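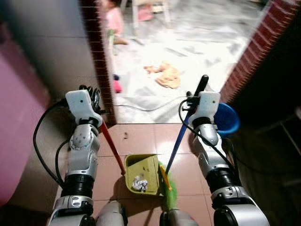 Notebook, June, floor by the doorway, continued from previous page

8:40. Dry sweep first, then vacuum, then damp mop, then leave it alone until after lunch. The order matters more than I allowed for last time. Mopping over loose grit turns it to paste, and the paste goes straight into the grout lines, where it dries a shade darker than the grout and looks like a stain. Two rows near the threshold still show this from the May trial. I have marked them on the plan and will treat them as a separate area.

Purpose of the week: get the tile clean enough to take the Vorine sealer on the grout, and settle on a daily routine that the rest of the shop will keep up afterward. The second part is the harder one.

Floor: square reddish-brown ceramic tile, thin light grout. Glaze is sound wherever I have checked it. A fingernail does not catch on it, and a drop of water stays beaded for as long as I cared to watch. Grout is porous everywhere. A drop placed on a joint darkens it in a few seconds. Sealer therefore goes on the joints only and gets wiped off the tile faces before it hazes.

Tools for the dry sweep: the broom with the blue handle and green bristles, and the yellow-green dustpan with the long red handle. Notes on each, as I was asked to recommend a set for the Sondholm building as well.

Broom. Bristles are stiff enough to lift grit out of a joint if drawn along it at a low angle. Across the joints they skip. The natural motion when sweeping toward a pan is across, so half the joints get missed in any one pass. Fix is to sweep the field twice, once in each joint direction, and only then bring the pile to the pan. Costs a minute or two on an area this size.

Head sheds a little. Found two green bristle ends in the vacuum canister. Not a concern for the floor but I would not use it near the open bearing work.

Dustpan. The long handle saves bending and that is its whole merit. The lip is shallow, and on a flat tile it sits down well. Over a grout joint it bridges, and fines go under it. Set the lip on a tile face, a finger's width back from the joint, and the line of dust left behind is much thinner. The raised back holds paper and swarf without trouble. Paper towel and tissue should be picked out by hand before carrying the pan to the bin; they lift on any draft through the doorway and take the fines with them.

Press the bristles against the edge of the pan at the end of the stroke and hold for a second before lifting. Flicking the broom up throws the light fraction back over the tile. I can see this with a flashlight laid on the floor and aimed across it, which is the best inspection method I have found so far and costs nothing. With the ceiling lights alone the same floor looks clean. Brown tile hides nearly everything.

10:15. Collected material from the doorway area. Total 191 grams on the small bench scale, paper removed first. That is two working days of accumulation with no sweeping in between. Sorted by eye and magnet over a white tray:

Sand and fine grit, most of the weight. Comes in on shoes from the yard.
Lint and fiber, most of the volume.
Metal, 53 grams, nearly all of it picked up by the magnet. Small curls, steel. These come from the Morelli lathe and travel in boot treads.
Remainder: wood dust, a washer, tape ends.

The metal figure is higher than I expected at this distance from the lathe. It is also the fraction that does the damage. A curl caught under a cart wheel will score glaze, and wet steel left in a joint overnight leaves a rust mark that the neutral cleaner does not touch. Two such marks found, both within a stride of the door. Oxalic paste on one, nothing on the other, to compare tomorrow.

Suggested to Audrey-Anne MacDonald that we put a scraper mat on the lathe side and move the existing fiber mat to the yard side. At present the fiber mat is doing both jobs and is full. She agrees on the scraper mat and wants to see a week of weights before moving the other one. Fair. I will weigh every morning before the first cart goes through.

Weighing procedure, so that whoever covers for me does it the same way:

Sweep the field along one joint direction, then the other.
Collect in the pan, lip on a tile face.
Pull out paper and tape by hand.
Empty into the tared tray on the bench scale, brush the pan out, record.
Magnet in a plastic bag over the tray, three slow passes, turn the bag inside out, record.
Do not vacuum before weighing. Vacuum after.

11:30. Damp mop with neutral cleaner at the label dilution, warm water, mop wrung hard. Changed the water once, and the second bucket was still gray at the end. Rinsed with plain water. The rinse was skipped in May and I think the film it left is why the test strip of sealer never keyed into the joint. No way to prove that now.

Wall base along the side of the floor: pink paint comes down low enough to be caught by the mop. Old splash marks there. They came off with a cloth and the same cleaner, no paint on the cloth. The gray paint was only dusty. Anyone mopping in that corner should go parallel to the wall and finish the last strip with a cloth. Masking for the sealer: low-tack tape on the pink, one width is enough.

Sealer notes, carried over from the Tirkimach job for reference. Four coats were applied there where two would have done, and the extra material sat on top of the joint and peeled under traffic. Coverage on that job worked out at 800 milliliters for the whole floor at two coats, and the joints there were wider than ours. One bottle will be plenty here. Applicator: narrow foam brush. The wheel applicator floods a thin joint and then everything has to be wiped back off the tile, which defeats the purpose of it.

Grit for the stubborn joints: tried a 4,000 pad on a spare tile first to see whether it would dull the glaze. No visible change under the flashlight after thirty strokes. It is also useless at removing anything, so it goes back in the drawer. Nylon grout brush and patience for those two rows.

1:50. Floor dry to the touch. Joints nearest the door still darker than the rest by a small amount. Could be moisture, could be the old paste. Taped a square of clear plastic over one joint and left it, edges sealed on all four sides. If there is fog on the underside in the morning I hold off on the sealer for another day. The data sheet wants the joint fully dry and gives no number for it, so the plastic test will have to do.

Flashlight check after mopping: good on the tile faces. A faint line of fines remains where the pan stood at the end of the first sweep, before I started setting it back from the joint. Wiped it up by hand.

On storage. The broom has been standing on its bristles in the corner and they have taken a set to one side. It now sweeps better pulled from the right than from the left. Hung it by the handle. The bristles may recover some of the set in warm water but I would not count on it. Pan hangs next to it, lip down so it drains. Need a second hook, the spring clip type, sized for the thicker of the two handles.

For Sondholm: same style of long-handled pan, but ask for one with a soft strip on the lip. Their tile is textured and a hard lip will ride on the high spots. Broom with a softer bristle if there is no metal in that building; stiff if there is. I have asked and have no answer yet.

To do
Read plastic square before opening the yard door.
Compare the two rust marks.
Morning weight, total and magnetic.
Order scraper mat, spring clip, foam brushes.
Mask the pink wall base.
Sign for the doorway on sealing day, and a way around through the store room for carts.

4:20. Oxalic spot already lighter at the edges. Rinsed it and put a second application on under plastic. Left overnight.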